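**Ticket 3358: grasp planner returns a confident pose for the wrong thing**

Component: Trakum (grasp planner), called from the Homura task runner
Status: open, sulking
Opened: Sun 14 November

**Symptom**

Ask for the banana and the planner returns a grasp centered on the deer printed on the cutting board. Score is high. The pose is also slightly below the table, which the collision check in Bodin rejects, so Homura retries. It retries 549 times and then reports "success: partial."

**Tried so far**

1. Restarted everything. Same deer.
2. Raised the minimum height for grasp candidates. The deer went away and so did every other candidate.
3. Turned off the color prior. Planner now likes the handle slot.
4. Replayed the log with the Trostach segmentation model in place of ours. It finds the banana on the first try, then takes 2196 ms to say so. Our timeout is 2000 ms. You can guess the rest.
5. Raised the timeout. Works in replay, but the wrist view and the fixed view now arrive too far apart and the fusion node throws both away.

Views from the two cameras, wrist first, then fixed:

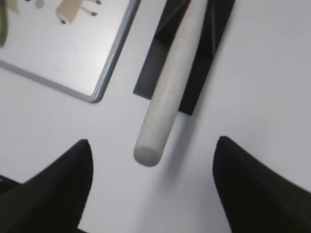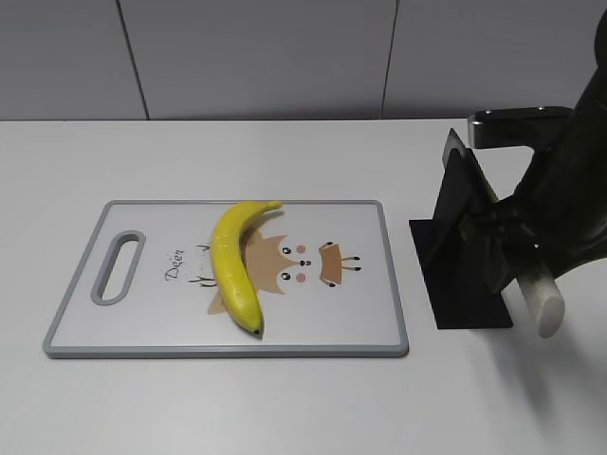 I also found that the retry loop never clears its candidate list, so the bad pose gets handed back with a small bonus for being popular. That bug dates to March and has my commit message on it ("minor cleanup").

**Next**

- Clear the list between retries. Patch is up, needs a review.
- Make "success: partial" an error. I'd like to meet whoever wanted it, but I suspect I have.
- Run Trostach at half resolution and see if it gets under the old timeout.
- Require depth support before a mask can become a candidate. Flat artwork should score zero.

Please don't close this as "cannot reproduce." It reproduces on every run here, and the replay log is attached.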